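Keeping Small Desk Items Usable

Most of what clutters a desk drawer is small, and most of it is kept because it might be needed. Sorting it takes one evening. The tips on this page were put together from notes by Léonie Perrin, and they cover erasers, flash drives, short cables and the other things that end up in the same tray.

Empty the drawer onto a table first. Sorting inside the drawer does not work well, as the small items slide to the back. Wipe the drawer with a damp cloth and leave it open to dry while you sort.

Erasers
Keep rubber erasers away from hard plastic. Many of them contain a softener that moves into whatever they touch, and after a few months an eraser can stick to a ruler or leave a dull mark on a plastic case. Keep the paper sleeve on if there is one. If not, wrap the eraser in plain paper. To clean a dirty one, rub it on scrap paper or on a sheet of fine sandpaper, 200 grit or higher.

Labels
Masking tape and a fine marker are good enough. Write the contents and the month, for example "Photos, December." Put the tape on a flat part and keep it off the metal connector. On very small drives, use a key tag.

Dust in ports
Use a dry wooden toothpick or a soft, clean brush. Unplug the device first. Do not use a pin, and do not blow into the port with your mouth.

Containers
A silverware tray is fine for the larger pieces. For the rest, an ice cube tray or small jars with lids will do. We use the shallow Kirnico box, which has six sections and fits a standard drawer. The Umard box is deeper, and things get lost in the bottom of it.

Flash drives
Check every drive before it goes back in the drawer. Plug it in, look at what is on it, copy anything you want to keep to a second place, and eject it properly before pulling it out. A drive that has been sitting for years should not be the only copy of anything. Drives with a loose cap lose it sooner or later, so a cap on a cord is better. A swivel cover like the silver one on the red drive stays attached, but it only helps if it is turned over the connector before the drive goes away. If the swivel gets too loose to stay closed, a small rubber band holds it. Store drives in a section of their own, away from coins and keys.
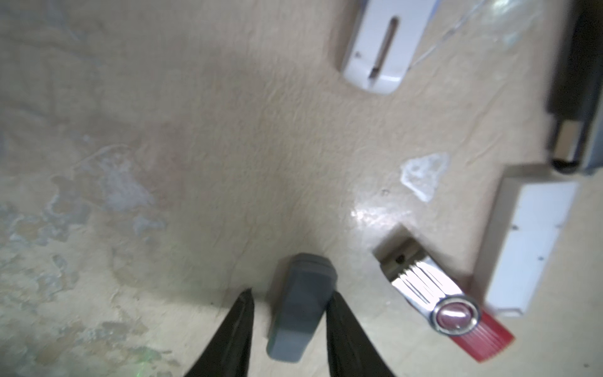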